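From: Declan Sedgwick
To: kendberg-archive list
Date: January 2025
Subject: Re: [kendberg-archive] Date conventions in the Zasura registers

Loredana Colombo wrote:

> I have started keying the second Zasura register and the date column
> is already a mess. Some entries look like Old Style, some like New,
> and the clerk never says which. Do we convert on entry, or key what
> is written and convert later? Graham's notes say one thing on the
> first page and the other in the appendix.
>
> Also, folio 57 has an entry dated ten days later than the one after
> it. Error, or changeover?

Loredana,

Key what is written. The conversion belongs in a separate column, and the appendix to Graham's notes is the version to follow. I have asked him to strike the paragraph on the first page.

The Gregorian reform dates from 1582, but that year tells you very little about any given parish. Adoption was local, and some clerks carried on with the old reckoning after their neighbours had changed. Please don't apply a blanket cut-off date to the register.

For the date fields:

date_written: exactly as it appears, including abbreviations and feast days. No normalizing of spelling.

date_style: O, N or U. Use U freely. A wrong O does more harm than an honest U.

date_iso: leave blank on entry. Andri's script fills it from the other two and skips anything marked U.

On folio 57, a ten-day step backwards is the wrong direction for a changeover, which would skip days forward. My guess is that the clerk copied from loose slips and took them out of order, or that two clerks were using different reckonings for the same book. Check whether the hand changes. Mark both entries U for now and put the folio number in the comments field.

Feast days are the best control we have. If an entry gives both a weekday and a feast, the pair will usually settle the style without recourse to anything else. Tracey has a lookup table for the movable feasts and can send it to anyone keying the Varkomville books as well. It has 266 rows and opens in any spreadsheet program.

One small request on batch size. Keep each file to 60 entries or fewer, as the checker slows badly past that and the error report becomes hard to read. Start a new file at the top of a folio where possible, and don't renumber existing files to close gaps.
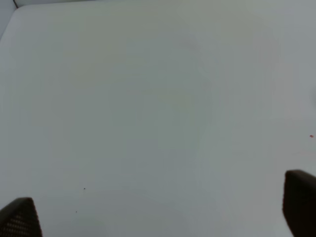

Files already submitted under the old layout can stay as they are. Andri will split the date column at his end and return only the rows that fail.

Declan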